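Visit report: open day at the Lomwood workshop, Fri 2 May

Lomwood opened its manipulation workshop to outside visitors for one afternoon. I went because our own laundry line at Furnia still relies on people for the step between the dryer and the folding machine, and I wanted to see how far low-cost arms have come with soft goods. The program listed a talk, a bench demonstration and an hour of open questions. I skipped most of the talk, which covered funding, and stayed at the bench.

The demonstration is part of a project called Sotia. The aim is narrow: take one garment in an arbitrary heap on a flat table, spread it, and fold it to a size that a packing station can accept. No conveyor, no suction, no special fixture under the cloth. The team records an operator doing the job through the arms, trains a policy on the recordings, and then lets the policy try. On the day we were told the training set stood at roughly 3,000 recordings, of which 186 had been set aside for testing.

Most of the discussion at the bench concerned the fingers. Cloth on a smooth table gives a gripper very little to work with. If the tips come down too high they close on air, and if they come down too hard the arm stalls or the fabric skids away. The presenter's position was that fingertip friction matters more than grip force for this task, and that the fingers are the cheapest part of the system to change. The ones in use had blue tape around them and dark tips at the ends.

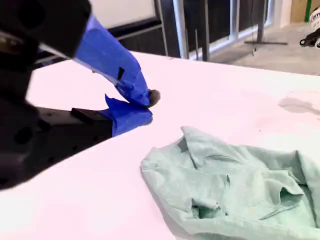 Nijs objected that tape on a finger is a variable you then have to control, and that a worn edge could change the contact enough to spoil a comparison between two training runs. The reply from the bench was that the wrap gets replaced on a schedule and each replacement is logged with the recordings. I would want to see that log before relying on it, but the principle is sound. We have had the same trouble with roller covers.

The second topic was where to grasp. A crumpled shirt has plenty of ridges, and nearly any ridge can be pinched. Few of them are useful. A grasp in the middle of the body lifts the whole heap and puts it down in a different heap. A grasp near a hem or a shoulder seam gives the other arm something to work against. According to the presenter, the policy has no explicit notion of a hem. It sees camera images and joint positions and outputs joint targets, and whatever it knows about seams it has picked up from the operators. This means operator habits carry straight into the results – seven people have contributed recordings so far, and their preferred first grasps differ.

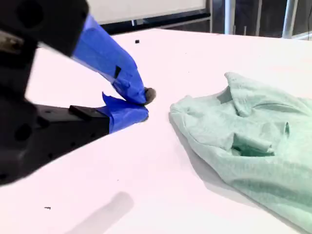
What happens when the first grasp misses? The policy tries again from wherever the arm has stopped, and operators are asked to record some deliberate misses so that recovery is represented in the data.

I asked about cycle time. The figure given was 53 seconds for a T-shirt from heap to finished fold when everything goes well, with retries on top. A trained person on our line is far quicker. The team did not dispute the comparison and said that speed was outside the current phase.

Lighting came up next. The table is white and evenly lit from overhead, which helps separate a colored garment from the background. It also means the arms throw shadows onto the working surface, and those shadows move with the arms. Early versions of the policy were said to react to them. The present approach is to leave the shadows in and vary the lamp positions between sessions.
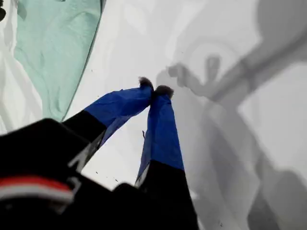
Fingertips nearly closed, with the shadow of the arm on the white surface.

The layout itself is simple. Two small arms face each other across the table, each with its own wrist camera. The blue structural parts are printed, and the servos are standard units wired in a chain. Printed parts flex under load, which would rule them out for most of our work. For a single shirt the loads are low, and the presenter argued that a little compliance is useful when a finger meets the table.

Two points on the layout that I noted for our own trials:

Wrist cameras give a close view of the contact but lose the outline of the garment. A fixed overhead view would be needed to judge whether a fold is square.

Cable routing deserves more attention than it usually gets. A loop has to be long enough for full travel of the arm and still stay clear of the cloth. 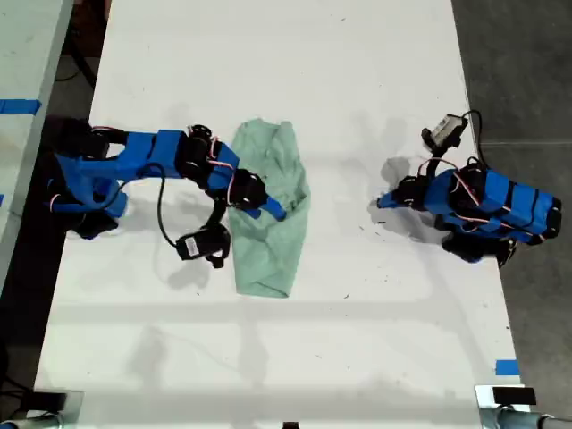 The two-arm bench with the garment between the arms, left finger on the cloth.

My assessment is that Sotia is a reasonable research platform and some distance from anything we could put on a shift. Towels would be an easier first target for us than shirts, given the shape. Lomwood is willing to accept sample garments from outside companies, provided they are clean and unlabeled, and will return a short test summary. I have asked for the conditions in writing. A second open day is planned for September, with a mixed-garment test on the program.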